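Subject: Re: [cells] Rirkska: tray datum moves after the table is bolted up

Answering the tray question and the cable question together, as they turned out to be linked. The layout on Rirkska is unchanged: steel tray in the middle, yellow bins to either side, one arm per side. Solenoids, round red boards, braided leads and wire harnesses are what we run through it at present. The table top is two panels and the joint runs under the tray, so any step between the panels ends up in the tray height.

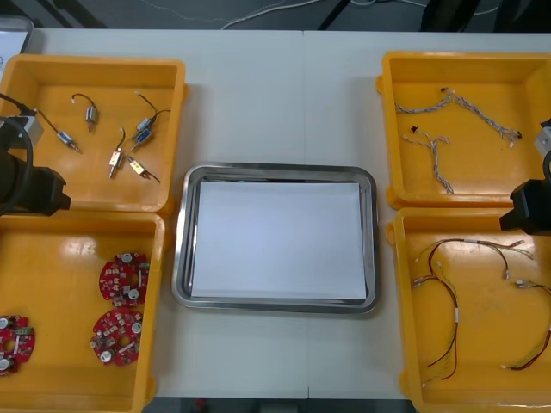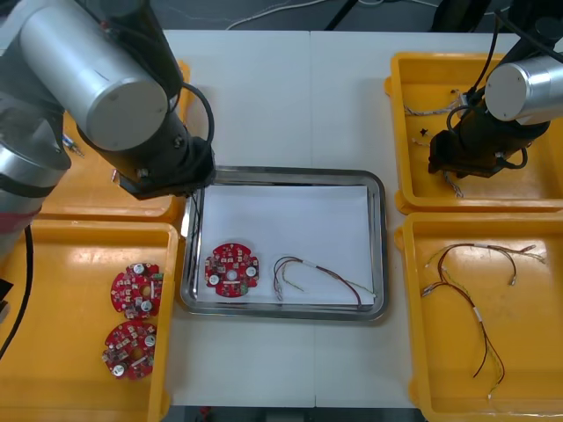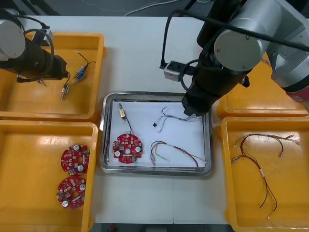
Tươi Ngô replied off-list that the joint should be dealt with before anyone touches the arm calibration, and that re-teaching the tray corners over a stepped table only hides the error until the next time the bolts are checked. Ngô would also take the paper out of the tray while measuring, and would mark the tray position on the table so that it goes back in the same place.

I agree with all of that and have done it in that order. For the archive:

1. Emptied the tray, took out the paper, lifted the tray off.
2. Slackened the clamps under the joint and laid a straight edge across both panels, near side and far side. The near side was flush. The far side had a step of 2 mm, left panel high.
3. Shimmed the right panel at the far clamp and tightened from the middle outwards. Checked again with the straight edge after each clamp.
4. Put the tray back against pencil marks and re-taught its four corners with the left arm, then repeated with the right arm. Both arms now agree.
5. Paper back in, flat, cut short of the rim all round. A sheet that rides up the corner radius gives a false height there.

The old corner points are kept in Filia under the previous table file. Please don't load them for anything except comparison.

On the paper: it stays. Bare steel throws light back and the thin leads are hard to pick out against it. Change the sheet when it is creased or marked. Tape is not needed, and it lifts when a harness is dragged over it.

Now the cables. The earlier message, trimmed:

> We lost the signal from the right gripper again in February, same as
> before: fine with the wrist straight, drops out when it is turned to
> reach the far bin. Changed the connector, no difference. Is the loop
> at the wrist too short? The setup sheet says 75 mm but does not say
> where to measure from. Also, what interval are people using for the
> finger pads? The Findent sheet on our shelf is for the older pads.

The 75 mm is the clear height of the loop, measured square off the wrist housing to the inside of the cable, with the wrist at its zero position. I have added that to the sheet. On the right arm ours measured 56 mm, because the first tie had crept towards the gripper. At that size the loop pulls tight before the wrist reaches the end of its travel, and the strain goes into the plug. Changing the plug therefore cures nothing for long.

Moved the tie back, put a wrap of cloth tape under it so that it grips, and turned the wrist slowly through full travel by hand guiding. The loop should move freely and must not hang low enough to catch the rim of a bin. Check the left arm as well while you are there – the ties are the same and creep the same way.

Pads: we inspect at 2,000 picks and change on condition. The edge nearest the fingertip goes first. Look for a rounded corner, or for wire strands caught behind the pad. Always change both pads on a gripper together and redo the closed position afterwards, or light parts such as the small connectors will be held off centre.

Still open: the cell at Lò has the same table and has not been checked with a straight edge. If someone there could do the far side of the joint first and post the reading, I will hold the setup sheet until it is in.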